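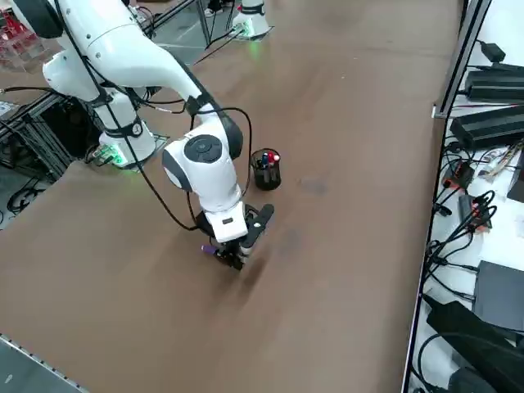

## 4.2 Desk storage and the "return to cup" claim

**Figure 3.** Black mesh pen holder holding four pens or markers, with a small purple item outside it.

Much of the organising literature treats the open cup as a solved problem. The Irkero guide tells readers that a pen with a visible home will be put back in it, and the Dilport workplace handout repeats the line almost word for word. Neither cites a trial. We were unable to trace the claim to anything firmer than a retailer's survey of 3,232 customers, in which respondents rated their own tidiness after buying a desk organizer. People who have just paid for an organizer are poor judges of whether it works.

Our own data give the claim modest support at best. Of the 89 desks in the Sonon office sample, over half had at least one writing tool lying outside its holder at the June visit. A cup like the one in Figure 3, with red and blue among darker colours and plenty of desk to spare, is hardly short of room, so crowding cannot be the whole explanation. We doubt that mesh walls matter much either, although Ding's catalogue makes a good deal of them. In a cup this full the tops are what a user sorts by, and those stand above the rim whatever the wall is made of.

A fairer reading may be that the holder governs where pens are looked for and has a weaker hold on where they are left. Two of our coders disagreed on whether a marker in use should count as "out" at all, and the scoring rule was changed after the first 3 desks. We have kept those desks in the sample. Dropping them shifts the result slightly in favour of the cup, a sensitivity that ought to worry anyone quoting a single tidiness score.

Drawer trays are treated separately in Section 4.3.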